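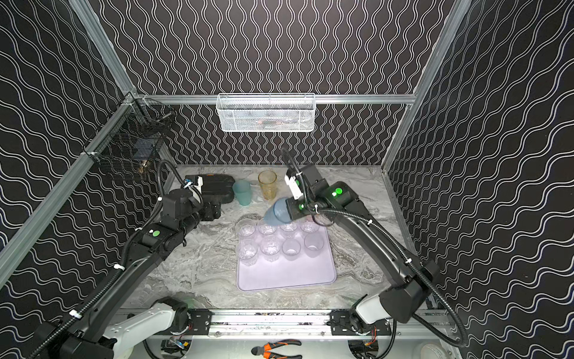

The Good Glasses and the Other Ones
Clear tumblers, three cups of colour and a tray that has to hold them: a look at how we put our drinking glasses in order

In my mother's kitchen there were glasses for guests and glasses for us. The guest glasses stood on a tray, in rows, with a cloth over them. Ours stood wherever we had left them. I was a grown woman with a kitchen of my own before I understood that the tray was doing most of the work. Take away the tray and the cloth, and the guest glasses were as plain as ours.

I thought of her when I began to ask people how they keep their tumblers. It is a small question and I expected small answers. But people have strong feelings about it. One reader wrote me two pages only on the matter of whether a glass should rest on its rim.

Her opinion is that it should not, ever. The rim is the thinnest part and it is also the part you put to your mouth. A glass kept upside down on a closed shelf can hold old air inside it, and the first water you drink from it tastes of cupboard. The people on the other side say that a glass kept upright collects dust, and they are also right. I have come to a compromise: upside down on the tray when it will be used this week, upright behind a door when it will wait for longer.

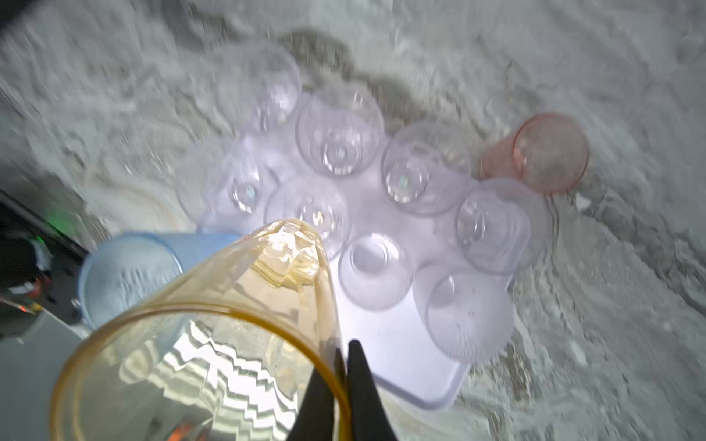
Colour makes the question harder. Almost every household I visited has a set of clear tumblers and then one or two cups that belong to no set. An amber one, a blue one, something teal from a picnic. They are usually the favourites. Children ask for them by colour, and so do some grandfathers. When the clear ones are put in rows, these cups are left standing behind the tray like relatives who came without an invitation.

Dwynwen Rees, who ran a guest house at Karaki until last July, had a firm rule for this. The odd cups went on the tray last, at the ends of the rows, and if there was no room she took a clear one away. "Everybody notices the coloured cup," she told me. "So I give it a proper place." She kept 40 tumblers in five patterns and never tried to match them. On each tray she mixed the cut ones with the smooth ones, and her guests took this for a style.

I have tried it at home and I recommend it. A faceted tumbler beside a plain one looks better than I expected. The light goes through the cut sides and makes little broken lines on the tray, and the plain glass lets you see them.
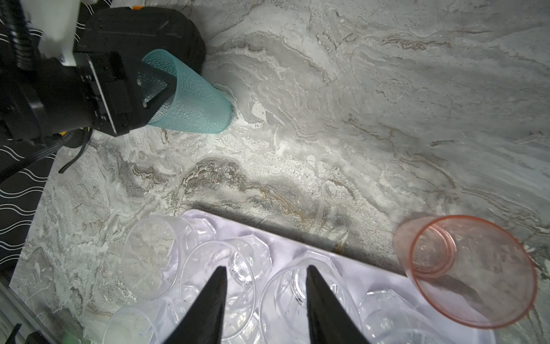
Words by Remigiusz Urbańczyk's neighbour and regular contributor, Feltau desk
Published March 29, 2024

I should explain the neighbour. Remigiusz lives below me and he repairs old sideboards, so he has seen the inside of many cupboards. His advice is about the surface. A stone or marble top is beautiful and it is hard, and a glass laid on its side there will roll to wherever the counter leans. On a tray with a raised edge it can roll only a little. He prefers rounded corners, which are easier to wipe, and a pale colour, on which you can see a chip before your finger finds it.

He also told me to empty the tray completely from time to time. I did not see the purpose, as I wash it every week. But I washed it always by moving the glasses from one half to the other, and this is different. With everything taken off you see the tray as it is, with its scratches and its rings, and you must decide again what goes back.
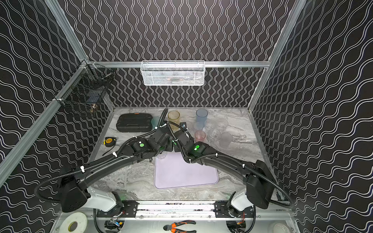

Put the cups together at the back of the table while you do this, away from the edge, and leave enough space for your hands. Wash the tray in warm water with a little dish soap and dry it well, including underneath, where water likes to stay. If you are choosing a new one, take a tape measure to the shelf first. I did not, and for three months I owned a very handsome tray from Nedero that stood in the hallway holding letters.

Then put the glasses back one at a time. Start with the back row, so that your sleeve does not pass over glasses which are already standing. Leave a finger of space between them. Glasses that touch will chatter whenever somebody closes a drawer, and Remigiusz can hear mine through the ceiling.

My own tray now has two rows. The amber cup stands at the right end of the front one, where my daughter can reach it.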